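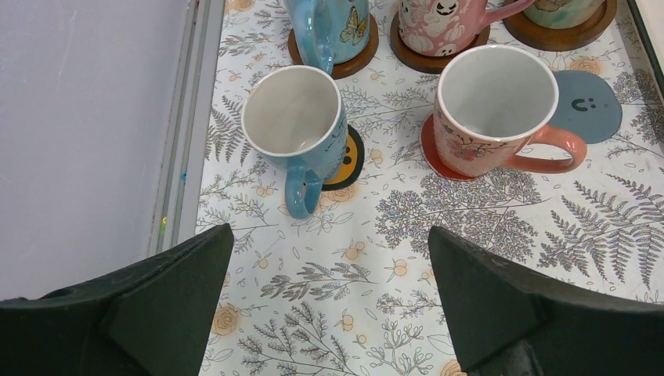 Gray ferns, small sprigs and pale orange roses on the printed cover.

Ferns on Fabric: How a Printed Botanical Pattern Gets Made
Student project report, Surface Design Workshop
Oluwatosin Afolabi and Murray Li
2024-06-24

Why we picked this

Murray grew up in a house full of flowered curtains and I grew up in a house with none, so when the workshop asked for a topic we both wanted to know the same thing for opposite reasons: how does a drawing of a leaf turn into yards and yards of cloth? We started reading in January and pretty much never stopped (our reading list got out of hand, sorry to whoever has to shelve it all). This report covers the repeat, the colors, and the test prints we made for our own design, which we named Mirkuton after a made-up word Murray had been writing in the margins of his sketchbook.

What a repeat is

A repeat is the block of drawing that gets printed over and over. If the left side of the block lines up with its own right side, and the top with the bottom, you can keep going forever. The simplest kind is the straight repeat, where blocks sit in a plain grid. A half-drop shifts every second column down by half a block, and it hides the grid much better. We tried both with the same drawing and the difference was huge! In the straight version our biggest frond marched across the cloth in rows. In the half-drop it seemed to wander.

The hard part is the edges. A stem that leaves the block on one side has to come back in on the other at exactly the same height and the same thickness. Our first block was off by the width of a pen line, and you could see a little broken stem every single time it came around.

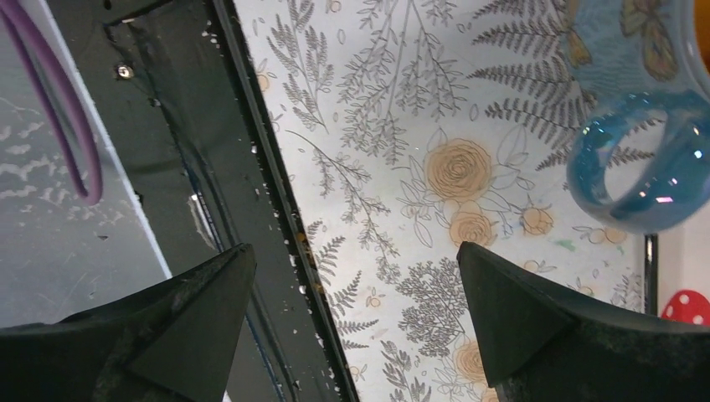

Color was the part we argued over most, and also the most fun. Every color in a screen print needs its own screen, so a student budget pushes you toward very few of them. We had money for 2. What helped us was looking hard at patterns that get a lot out of a little, like the one here, where the fern fronds and berries are thin gray line work and the peachy roses are left to do the warm part. Your eye goes to the roses first, even though they are small. We borrowed that idea straight away: one quiet color for all the leaves, one warm color used sparingly. Murray wanted the warm one to be mustard and I wanted brick red, and we printed both before settling on brick.

Drawing the plants

We drew from pressed ferns that we collected on the Hikness trail, plus a few from the Charvát greenhouse, where they let us take fallen pieces. A pressed fern is already flat, so it nearly draws itself. Flowers are harder. We ended up simplifying ours a lot, down to a spiral and five outer petals, and they looked better on cloth than the careful ones -- fine shading fills in with ink and goes muddy.

Between us we made more than 50 sketches and used nine of them.

Test prints

Our screens came from Zalitz, the print studio across from campus. We printed on plain white cotton, first with a coarse mesh and then with a finer one. The coarse mesh laid down plenty of ink but swallowed the thin stems. The fine mesh kept the stems and gave us pinholes, which we patched with tape and a lot of patience. The final run was done on the fine mesh, with two pulls of the squeegee per color.
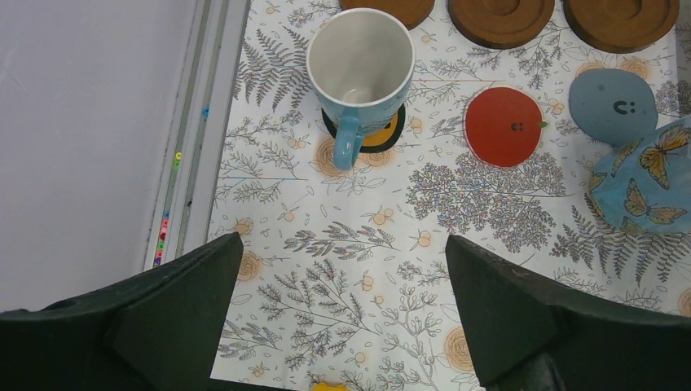
What we would change

The block should be bigger. Ours was 400 millimeters wide, and on a full tablecloth you spot the same rose too soon. We would also let the ink dry overnight between colors, as we smeared one whole panel by rushing. And we would draw more small filler sprigs early on, while we still had fresh ferns around, instead of inventing them at midnight before the screens were due.

Next up is a third color. We are thinking of a soft blue, only in the fern tips, and Murray has already started on the separations.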